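The Woman Who Keeps Her Jewelry on a Tray

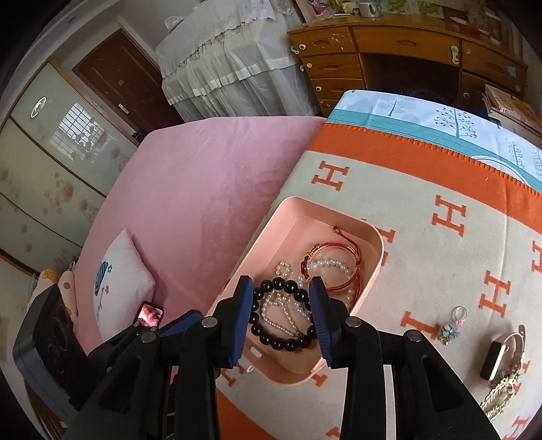 The pink tray, with black beads, pearls and a red braided bracelet.

Rozália Bednárik does not own a jewelry box. She had one, a gift from an aunt, with a ballerina inside who turned to a tune Rozália came to hate. "It had 27 little compartments," she says. "I counted them because I was looking for one earring. You open every door and behind every door is a different earring."

So the box went to a cousin in Perneck, and everything she wears went into a pale pink plastic tray, which travels between the shelf and the bed depending on whether she is dressing or sleeping. Today it is on a cream blanket with an orange border covered in large letter H's. I ask what the H stands for. "Heating bill," she says.

We are supposed to be talking about tidying. Rozália runs a Saturday class for Fidar, the neighborhood club, in which people bring a bag of tangled necklaces and leave with fewer knots and, she hopes, fewer necklaces. The most anyone has brought is 60 pieces. Her own collection is smaller and, I have to report, also tangled. The pearl strands have looped themselves around each other into something close to hearts.

"That is them being sentimental," she says. "Pearls I leave alone until I need them. Chains I never leave alone. A chain will make a knot while you're answering the door."

This explains why the gold links lie outside the tray, near a smart band with a pale pink strap. Things that go on the wrist every morning don't get put away at all. "Putting away is for things you can live without until Thursday," she says.

Her favorite is the red braided bracelet with the small red-and-gold charm. It came from her friend Paloma Okafor, who bought it in February and wore it for a week before handing it over – a trial period, Rozália says, in case it was unlucky. And was it? "She lost her umbrella. We decided that didn't count."

The big black beads are for weddings and arguments with the landlord. The light-blue flower on the key ring is waiting for a key.

Does the class work? She thinks about it, moving a pillow out of the way. "People come back," she says. "With the same necklaces."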